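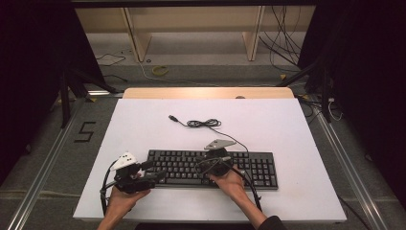
Cleaning and Storing Wired Keyboards
Project report by Clementina Quintela and Leonilde Vilela
Handed in 08/12/2023

1. Background
The computer room at Louro has a cupboard of spare keyboards that had not been sorted since March. Most had crumbs between the keys and the cables were knotted together. We were asked to write a cleaning routine that first-year students could follow without help.

2. Method
We worked on 10 keyboards, all full-size with a number pad and a USB cable. Each one was unplugged, turned over and tapped gently, then brushed along the rows from left to right. The key tops were wiped with a cloth that was damp but not dripping. We left the keyboards face down for 15 minutes before plugging them in and pressing every key in a text file.

Cables were tried two ways -- wrapped round the keyboard, or coiled separately and held with a paper band.

3. Results
Nine of the keyboards passed the key test. The other had a space bar that stuck on the left side and we put it aside for repair. Brushing took some 6 minutes per keyboard, longer on the number pad, where the dirt was worse.

Wrapped cables slid off when the keyboards were stacked. The coiled ones stayed put, though Leonilde found the paper bands tore after a few uses.

4. Changes for next time
Cloth bands instead of paper. A label on the underside with the date of the last clean. We would also like to try a softer brush -- ours left faint marks on two of the older sets.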